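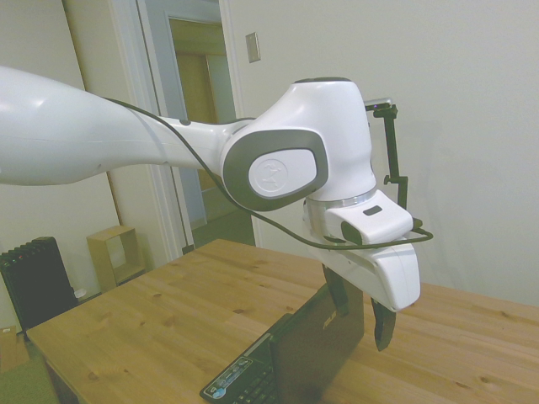
Se busca gente para mesa de revisión de portátiles (media jornada)

Publicado 5/4/23. Brasis, taller de Durness, planta baja

Buscamos dos personas para el turno de mañana y una para el de tarde. Trabajo de mesa, portátiles usados que llegan de empresas y colegios. Hay que abrirlos, mirarlos, limpiarlos, anotarlos y dejarlos listos para que salgan otra vez. Desde febrero llevamos 638 equipos revisados y se nos acumulan, así que incorporación ya.

Qué se hace

Sacar el portátil de la caja y ponerlo en la mesa. Mesa de madera, tapete si el equipo viene con tornillos salientes.
Abrir la tapa con las dos manos, comprobar bisagras, ver si se queda donde la dejas.
Teclado tecla por tecla. Pasar brocha, luego paño.
Carcasa: golpes, rayas, pegatinas. Las pegatinas se quitan con calor, nunca con cuchilla!!
Pantalla con el líquido que damos nosotros, no traer productos de casa.
Apuntar todo en la ficha Sison (es una hoja de cálculo con nombre, se aprende en una mañana).
Cerrar, cable enrollado aparte, a la estantería de salida.

No se repara. Si algo no enciende va al carro rojo y lo mira el técnico. Tampoco se tocan discos ni datos, eso ya viene hecho de Pranden.

Qué pedimos

Buena vista o gafas puestas. Letra legible, porque la etiqueta se sigue escribiendo a mano.
Paciencia con lo repetitivo. De verdad, es repetitivo.
Poder estar sentado y de pie a ratos, y levantar cajas de hasta cinco equipos.
Castellano suficiente para rellenar la ficha. Experiencia no hace falta, si la hay mejor. Estudios nos da igual.
Papeles en regla para trabajar.

Qué ofrecemos

Contrato de seis meses, prorrogable. 20 horas semanales, mañanas de 9 a 13 o tardes de 15 a 19, se elige al firmar y luego cambiarlo es dificil.
638 no es el sueldo, que ya nos lo preguntaron en el anuncio anterior :) El sueldo se manda por escrito a quien pase a la prueba, según convenio y con pagas prorrateadas.
Formación pagada los tres primeros días.
Microondas, nevera, café. Aparcamiento no hay, para bicis sí, en el patio.

La prueba

Una hora, en el propio taller. Te damos un portátil y la ficha, lo revisas a tu ritmo y luego hablamos diez minutos. No miramos la velocidad, miramos que no te dejes casillas. Venir con manga recogida y sin anillos si puede ser, que rayan las tapas. El bus 58 para casi en la puerta.

Cómo apuntarse

Rellenar el formulario de esta misma web, referencia 3946. Poner nombre, teléfono, turno que prefieres y dos lineas sobre lo que has hecho antes. Currículum opcional, una página máximo. Fotos no.
Sin referencia no lo encontramos, en el anuncio anterior llegaron más de 88 solicitudes y la mitad venían sin ella.

Contestamos a todo el mundo, aunque sea para decir que no. Si en dos semanas no te hemos escrito mira el correo no deseado y vuelve a enviar.

Quien ya se presentó en febrero puede volver a hacerlo, misma web, poner "repito" al principio del mensaje y nos saltamos la parte de las presentaciones.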